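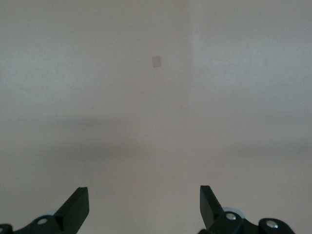

When I moved to my flat in Rermont four years ago, the first advice I received was to put something on the walls. My neighbour said it, the woman from the agency said it, and my cousin Divina Macapagal said it on the phone before I had even unpacked the kettle. I did not follow the advice, and I would like to defend this decision. A pale surface is never one colour for long. It can be grey and cool in one part and nearly pink in another, with a soft darker band across the middle, and the only thing on it is a small beige patch, a little crooked, hardly darker than what is behind it. I have looked at this kind of plainness for many hours, and I have not become tired of it.

In the house where I grew up, every wall was full. We had calendars from three different years, school certificates, a clock in the shape of a guitar, and the wedding portraits of people I never met. My mother loved it, and I understand why. She came from a family that owned very little, and a full wall was for her a kind of proof. But as a child I could not rest my eyes anywhere, and I did my homework facing the fridge.

I know the argument of the other side. Last June I visited Leonora Fajardo in Clelidstead, and she has 216 pictures in her hallway and living room. She knows the number because she had to take them all down for the painter. She told me that a bare wall makes her feel she is in a waiting room. I think this is a fair thing to say. Waiting rooms are sad places, but I believe it is the chairs and the old magazines that make them sad, and also the reason we are there.

What I don't accept is the idea that an empty wall is unfinished. The shops want us to believe this. A home store called Vetach sends me a catalogue, and in the last one I found a set of framed leaves for 200 dollars with the words "complete your space". My space was complete when the plaster dried. If I buy the leaves, I will look at them for one week with pleasure, and after that I will dust them.

There is also the question of marks. A plain wall shows everything, people warn me, every bit of tape and every finger. Yes, it does. I don't mind one small thing that is not straight. On a crowded wall you would never find it, and I enjoy finding it. My favourite colour of paint is a cheap off-white from the hardware store in Wihongi, and it forgives less than the expensive ones.

Divina still offers me her old mirror every time she visits. I say thank you, and I have promised to consider it for the bathroom.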